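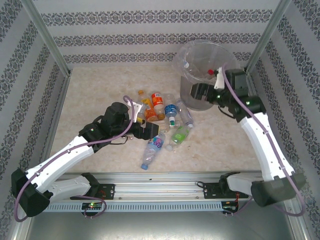

Bottles and the bucket, August

Should you be sorting your plastic bottles before they go out? The leaflet that came with the new Karnton bags says yes, and gives it half a page. I remain unconvinced, and after a month of doing it their way I have some notes.

The leaflet wants bottles in one container and everything else in another, lids on, nothing crushed. Fine. But it also promises the job takes "moments", and I would like to meet whoever wrote that. A heap of empties on a pale floor looks like nothing much until you start picking them up one at a time. They roll, and the one you want is always under two you don't.

A clear plastic bucket is a decent enough choice for the purpose, I'll give them that. You can see when it's getting full and you can see what shouldn't be in there. The Brendier sorting caddy, which the same leaflet is very keen on, has 11 compartments and a fold-out chart. Eleven! Most homes on our street have two kinds of rubbish and a drawer of batteries.

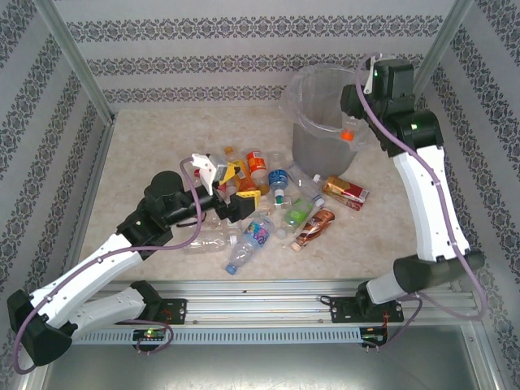

Jade Bloxham thinks I'm being unfair, and wrote in to say that a scatter of bottles is easy to deal with if you start at the edge of the pile and leave the middle alone until last. She also keeps her bin at the back, out of the way of her feet, and says she gave up on compartments years ago.

I tried the edge method. It works, more or less, though I'm not sure it beats simply starting anywhere. The bin at the back I do like - fewer things to trip on.

Then there is the matter of lids. Roughly 90 percent of the arguments in my inbox are about lids, and the leaflet's one line on them hasn't helped.
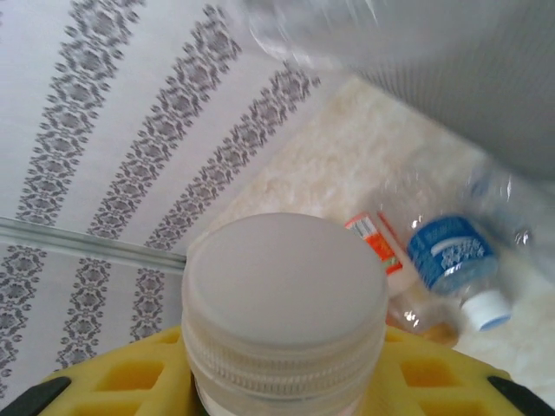 Photo: Thilini Karunaratne

A wide screw-top with a ridged band under the lid is the sort people keep "for later". Will you use it later? I have kept such jars for screws, for rice and for nothing at all. If it hasn't been filled by the end of the month, put the lid on and let it go with the rest.

Lid disputes to Eilidh Baird, please, who has kindly agreed to read them.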